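Storage tips from the robot open day at Stostgate

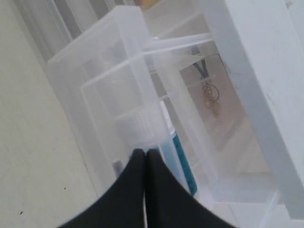
The open day ran from ten in the morning until four, in the ground-floor workshop at Stostgate, with a session on household tasks repeated every 30 minutes. Rizwan Saha ran the bench and Ulises Ojeda answered questions from the floor. I went for the machinery and came away with two pages of notes on cupboards, drawers and boxes, which are set out below for anyone reorganising a hall, bathroom or utility room. The remarks on the arm are at the end.

Clear or frosted boxes

A frosted plastic box lets colour through and blurs everything else. A teal bottle can be picked out from across the room, while a small dark item beside it is only a shadow. Anything pale tends to vanish against the plastic. If you use frosted boxes, put the strong colours at the back and the pale or dark items at the front, and label the front face for whatever cannot be told apart by colour.

Fully clear boxes show more, but they scratch, and after a year of being dragged on and off a shelf they look much the same as frosted ones. Wash either type in lukewarm water with a little washing-up liquid and a soft cloth. Scouring pads and cream cleaners leave a haze that cannot be removed.

Trays inside boxes

A smaller tray or compartment inside a larger box doubles the useful layers but adds an edge to catch on. Saha's rule was that an inner tray should lift out with one hand while the outer box stays where it is. If you have to steady the outer box, the fit is too tight. Trim the tray if it is soft plastic, or change it.

Leave a finger's width between the rim of the tray and the wall of the box on at least one side. The same gap is wanted by a gripper, for the same reason.

Upright bottles go in the compartment. Loose and flat items go in the rest of the box. Bottles laid on their sides will leak sooner or later, whatever the cap is like.

Caps

Ribbed caps are easier than smooth ones for wet hands, stiff hands and machines. When decanting cleaning products or shampoo, choose the bottle by its cap first and its size second. Keep the cap below the rim of the box if boxes are to be stacked, and above the rim of the inner tray so that it can be gripped without tipping the bottle. Never decant bleach or drain cleaner. Keep those in the container they came in, out of reach of children.

If a cap has become slippery, a wide rubber band round it restores the grip. Clean the thread with an old toothbrush before blaming the cap.

Keys and lanyards

A key on a lanyard is easy to find and easy to snag. It should hang on the outer side of a rack, clear of any box that slides in and out, or on its own hook by the door. The strap forms a loop at hand height, and a box corner will go through it. Ojeda said that straps and cords caused more stopped runs at Stostgate than any other household object, and that a person pulling out a box in a hurry does the same thing with more force.

Shorten the strap with a flat knot if it hangs lower than the shelf beneath. Wire key rings open with use, so check the join and replace the ring when a fingernail fits into it easily.

White racks

White shelving reflects light into the lower shelves and is worth having in a dark corner. Its drawback is that white boxes and white rails run together and the front edge of the shelf becomes hard to judge. A strip of coloured tape along the front of each shelf cures this. Saha uses matt tape, as gloss throws a highlight that confuses the camera. Matt also looks better in a house.

Fix tall racks to the wall. Put the heaviest box on the lowest shelf and do not fill the top one simply because it is there. For a rack on an uneven floor, pack the short leg with a slip of hard plastic. Folded card compresses within weeks.

Getting a box out

The method taught at the bench was written for the arm, but it works for people:

1. Clear a space for the box before touching it.
2. Move anything hanging in front.
3. Draw the box out level until half of it is past the shelf edge.
4. Take the weight underneath with the second hand.
5. Set it down square to you, then open it.

Most spills happen at step three, when the front is lifted early and the contents slide to the back.

Notes on the arm

The gripper has two black fingers with rounded, tapering tips, and they close flat against each other. A small camera sits by the wrist and sees what the fingers see, so a box directly ahead fills most of its view. Ojeda explained that translucent plastic is difficult for it. The edges show as bright lines, but the walls give the camera little to measure, and the contents can be mistaken for the surface. A patch of masking tape on the front wall helps a great deal. So does a label, which brings us back to labelling boxes.

The arm approaches with its fingers closed when space is tight and opens them only at the object. I have since adopted this for reaching behind jars.

The group has logged 4000 attempts at household picks, mostly bottles, tubs and folded cloths. I asked for the success rate on frosted boxes and was told that the figures were still being checked. The control software is called Herrera and was not on show. A second arm, at the Nokimness workshop, is used for drawers, and visitors there are taken in small parties.

Practical details

Stostgate admits 50 visitors to each open day. The next is planned for January. Places are booked through the Skostthorpe library desk and there is no charge. Tie back long hair, leave scarves on the pegs and stay behind the yellow line while the arm is powered. Parking is at the rear, and the side door has a step.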